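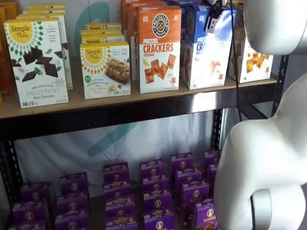

Page last modified in November

Chapter 3
Stock on the Shelf

A store buys goods before it knows when they will sell. Between the delivery and the sale, those goods are inventory, and the money paid for them is tied up. This chapter looks at how a store decides what to keep on the shelf, how much of it to keep, and when to order more.

Boxed snack foods are a good place to start. They keep well, they stack, and they can stand upright with their fronts facing the shopper. Fresh bread and milk are harder, and we leave them for Chapter 4.

Take the case of Kellero, a small grocery run by Deolinda Teixeira. Last year the store sold 2688 boxes of crackers and cookies. Of these, 1631 came from one supplier, Nalter, which delivers every second week. The rest came from Jestum, which delivers only when an order is placed. Teixeira used to order from both on the same day. She often ran out of the Jestum goods and had too many of the others — a common problem when one ordering rule is used for two kinds of delivery.

To fix this she needed three things: the rate of sale for each product, the time between order and delivery, and a reserve for busy weeks. The reserve is called safety stock. The level at which a new order should be placed is called the reorder point.

Section 3.1 defines these terms and shows how to work out a reorder point by hand. Section 3.2 covers shelf space and the back room. Section 3.3 returns to Kellero and works through its orders for one season.

Before you go on, review the table of unit costs at the end of Chapter 2. You will need it for the first set of problems.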